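Limescale complaints lead to hard water advice for Taltelcombe homes

15/02/2020

Households in Taltelcombe and the villages along the Bevon valley are to receive a leaflet on hard water after a rise in complaints about scale in kettles, taps and boilers.

The leaflet will go to 985 homes served by the Skestell pumping station, which took over part of the town's supply last June. Water from Skestell comes from a chalk borehole and carries more dissolved calcium than the old reservoir supply. The water company, Ansah Water, says it is safe to drink and meets all the required standards.

Residents first raised the matter at a parish meeting in the autumn. Several said they had found white flakes in their tea, and one household on the Bevon road had replaced a shower head twice in a few months. Others said washing powder no longer seemed to lather as it used to.

Ansah Water has since had 497 calls and letters on the subject. Most asked whether the flakes were harmful. The company says they are calcium carbonate, the same material as chalk, and can be swallowed without ill effect, though many people dislike the look and feel of them in a hot drink.

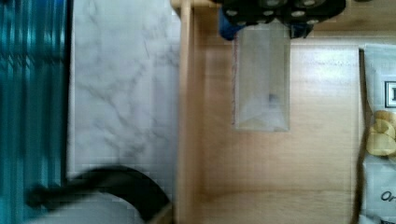 The company tested samples from 16 addresses in the town before Christmas. All were classed as hard or very hard, with the highest readings at the Skestell end of the network. Homes on the northern side of Taltelcombe still get a mixture of borehole and reservoir water, and readings there were lower.

A request to go back to the reservoir supply alone has been turned down. Ansah Water says the reservoir works is old and cannot meet summer demand, and that the borehole was brought in after hosepipe restrictions two years running. It has also ruled out a central softening plant on grounds of cost, saying the expense would have to be added to bills.

The parish council said it was disappointed with that answer but welcomed the leaflet. It has asked for the test results to be put on display at the library so that people can check the reading nearest to their own street.

Much of the leaflet deals with the kitchen, where scale is usually noticed first. It says kettles should be emptied at night and not left standing full, and that only the water needed should be boiled. For scale that has already formed, it suggests equal parts white vinegar and water, left in the kettle for an hour and then poured away. The kettle should be unplugged while it soaks, and afterwards filled with fresh water, boiled and emptied before it is used again. Citric acid, sold in most hardware shops, does the same job with less smell.

Readers are warned not to use vinegar on marble or other natural stone, as the acid will dull the surface. Splashes should be wiped up at once with plain water. The same applies to lemon juice and to most shop-bought descalers. Stone worktops are best cleaned with a little washing-up liquid and then dried with a cloth to prevent water marks.

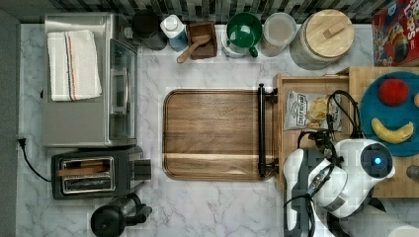
On heating, the leaflet advises householders to ask for the boiler to be checked for scale at its next yearly service. A thin layer inside a heat exchanger can make a boiler noisy and push up fuel use. Plumbers in the town report more calls about kettling, the rumbling sound a scaled boiler makes, and say combination boilers fitted before the change of supply are the ones most often affected.

Dishwashers with a built-in softener need to be set to the right hardness level. Many in the town will still be on the setting used for the old supply. The figure to enter is given in the leaflet for each part of the network, along with a reminder to keep the salt topped up. Washing machines generally need no special treatment if the dose of powder is adjusted to suit hard water, as shown on the back of the packet.

Home water softeners are covered in a short section at the end. Ansah Water does not recommend any make. It says anyone having a softener fitted should keep one unsoftened tap in the kitchen for drinking and cooking, particularly where there is a baby in the house or someone on a low-salt diet. Tenants should get their landlord's permission before any work is done on the pipes.

The company will hold 4 drop-in sessions at Taltelcombe library, where residents can bring a sample of tap water in a clean jar and have it tested free of charge. Dates will be printed on the leaflet and posted in the library window. People who cannot get to the library can ask for a test strip by post.

Copies of the leaflet in large print are available on request. Delivery is due to start at the Skestell end of the town and finish with the outlying farms in the Bevon valley.

Contact the newsdesk | Terms of use | Copyright Taltelcombe and Bevon News. All rights reserved | Back to top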